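## Tema 7. La noticia breve de siniestro vial

Asignatura: Redacción de sucesos. Material de apoyo para la sesión práctica de marzo.

### 7.1. Objeto

La noticia breve de tráfico comunica un hecho reciente con los datos mínimos verificados: qué ha ocurrido, dónde, cuándo, quiénes están afectados y en qué estado. Extensión de referencia en este curso: 98 palabras. La causa no forma parte de los datos mínimos y se omite mientras no la establezca el atestado.

### 7.2. Fuentes

Orden de prelación:

1. Servicio de emergencias (hora del aviso, recursos enviados, traslados).
2. Policía local o cuerpo con competencia en la vía.
3. Centro hospitalario, solo para el estado clínico y en los términos del parte.
4. Testigos presenciales, siempre con atribución.

Los vídeos difundidos en redes se tratan como indicio. No sustituyen a ninguna de las fuentes anteriores y no se describen en el texto sin comprobar lugar y hora.

### 7.3. Terminología

- **Siniestro / accidente.** En la administración de tráfico se prefiere «siniestro». En el ejercicio se admiten ambos, sin alternarlos dentro de una misma pieza.
- **Colisión.** Entre dos o más vehículos, bicicletas incluidas.
- **Atropello.** Vehículo contra peatón. Es frecuente el error de emplearlo para ciclistas en marcha.
- **Herido grave.** Solo si lo indica la fuente sanitaria. «Crítico» y «grave» no son equivalentes.
- **Presunto.** Se aplica a la conducta o a su autor, nunca al hecho comprobado: no hay «presunta colisión».

### 7.4. Caso de trabajo: travesía de Quintana

Datos disponibles, en el orden en que llegaron a la redacción:

- Aviso a emergencias por la colisión de una furgoneta y una motocicleta en el punto kilométrico 24 de la travesía.
- La furgoneta pertenece a la empresa de reparto Geltis.
- El motorista, trasladado al hospital. Sin parte médico.
- Un vecino declara que el semáforo «llevaba días fallando».
- Corte de un carril. La línea 338 se desvía por el polígono Wusidik.

Observaciones. El nombre de la empresa solo se publica si es relevante para el hecho; en este caso se suprime en la primera versión. La declaración sobre el semáforo exige contraste con el ayuntamiento y, sin él, queda fuera. El desvío de la línea es información de servicio y cierra la pieza — puede subir al segundo párrafo si el corte sigue activo al publicar.

### 7.5. Actualización

Cada versión sustituye a la anterior y lleva hora de modificación. Si cambia el estado del herido, se reescribe la entradilla; no se añade un párrafo al final que la contradiga. Las correcciones de datos erróneos se indican de forma expresa.

### 7.6. Ejercicio

Redactar dos versiones del caso: la primera con los datos de 7.4 y la segunda con el parte médico que se facilitará en el aula. Entrega en un único documento, con las fuentes anotadas al margen. 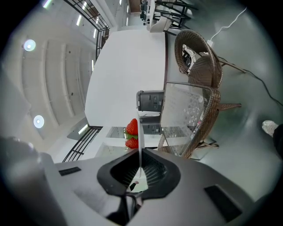
*Fotografía: archivo Purby*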